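Zuletzt aktualisiert: 10. Dezember 2020

Ein Tag bei Vuter: Wo Newsletter entstehen, die man wirklich liest

Ich habe in meinem Leben bestimmt schon tausend Newsletter abbestellt, und trotzdem (oder gerade deshalb?) habe ich sofort zugesagt, als die Einladung zum offenen Haus bei Vuter kam. Vuter ist eine kleine Agentur in Ullgate, die fast nichts anderes macht als E-Mail-Marketing für Handwerksbetriebe, Hofläden und kleine Onlineshops. Einmal im Jahr darf man einen Tag lang zuschauen, Fragen stellen und den Leuten beim Schreiben auf die Finger gucken. Ich war noch nie da und bin sehr froh, dass ich es diesmal geschafft habe!

Die Anfahrt war allerdings ein kleines Abenteuer. Der Bus hält gefühlt an jeder Milchkanne, und vom Bahnhof läuft man noch ein gutes Stück bergauf. Wer im nächsten Jahr hinwill: festes Schuhwerk und ein früherer Zug, dann bekommt man auch noch eine Brezel ab.

Die Betreffzeilen-Werkstatt

Los ging es mit dem Teil, auf den ich mich am meisten gefreut hatte. Wir saßen zu acht an einem langen Tisch und sollten für einen Hofladen namens Zurkenska Betreffzeilen schreiben. Thema war die Kürbissuppe im Glas. Klingt leicht, oder? Mein erster Versuch lautete "Unsere neuen Herbstprodukte sind da" und wurde freundlich, aber sehr bestimmt zerlegt. Neu für wen? Welche Produkte? Und warum sollte ich das jetzt öffnen, während die Kinder quengeln und die Nudeln überkochen?

Beim dritten Anlauf stand da "Die Suppe, für die man keinen Kürbis schälen muss" - und plötzlich nickten alle. Ich war stolz wie Bolle. Im Team bei Vuter schreibt man grundsätzlich erst die Betreffzeile und dann den Rest der Mail, und zwar am selben Vormittag. Ich habe das bisher genau andersherum gemacht und wundere mich jetzt über gar nichts mehr.

Kleine Listen, große Wirkung

Richtig spannend fand ich den Vortrag über Verteilerlisten. Zurkenska hat mit 265 Adressen angefangen, gesammelt auf einem Zettelblock an der Kasse. Davon haben nach der ersten Mail 49 Leute geantwortet. Geantwortet, nicht bloß geklickt! Die meisten wollten wissen, ob es die Eier auch im Zehnerkarton gibt, und aus diesen Rückfragen ist dann gleich die zweite Ausgabe geworden.

Mir hat gefallen, wie gelassen dort über Größe gesprochen wird. Für einen Hofladen ist eine Liste aus Stammkunden Gold wert, und gekaufte Adressen kommen bei Vuter nicht ins Haus. Eine Teilnehmerin wollte wissen, wie oft man denn nun schreiben soll. Die Antwort war: so oft, wie man etwas zu erzählen hat, und in der Saison eben öfter als im Februar. Das hätte ich mir gern vor Jahren auf einen Zettel geschrieben.

Nach der Mittagspause (Linseneintopf, sehr gut, ich habe zweimal genommen) ging es um die Technik dahinter. Abmeldelink, Einwilligung, Absendername, mobile Ansicht. Trocken war das nur auf dem Papier. Wir haben alle dieselbe Testmail auf unseren Handys geöffnet, und bei mir war der Bestellknopf halb verschwunden, bei meiner Nachbarin riesengroß. Seitdem schicke ich mir jede Mail erst selbst auf zwei Geräte.
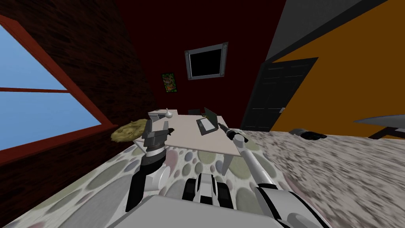 Die Sprechstunde am Nachmittag

Zum Schluss durfte jeder eine eigene Mail mitbringen. Meine war die Einladung zu unserem Adventsverkauf, und ich habe beim Vorlesen schon gemerkt, dass der zweite Absatz wegkann. Die Rubrik "Sales" ganz unten heißt bei mir jetzt "Was es gerade günstiger gibt", das versteht auch meine Tante. Außerdem habe ich mir notiert: eine Bitte pro Mail, Telefonnummer nach oben, Öffnungszeiten in jede Ausgabe.

Auf der Rückfahrt habe ich im Zug gleich drei Entwürfe getippt und beinahe den Umstieg verpasst. Nächstes Jahr bin ich wieder dabei, dann mit der früheren Verbindung!

8 Mal geteilt
3 Kommentare

hofkatze: Die Suppenzeile ist super, die hätte ich sofort geöffnet. Muss man sich für den Tag anmelden?

Antwort der Autorin: Ja, per Mail, und am besten zügig, die Plätze in der Werkstatt waren schnell weg.

papierflieger: Bei uns im Laden liegt auch so ein Zettelblock. Denkt an die schriftliche Einwilligung, die Handschriften sind sonst das kleinste Problem ;-)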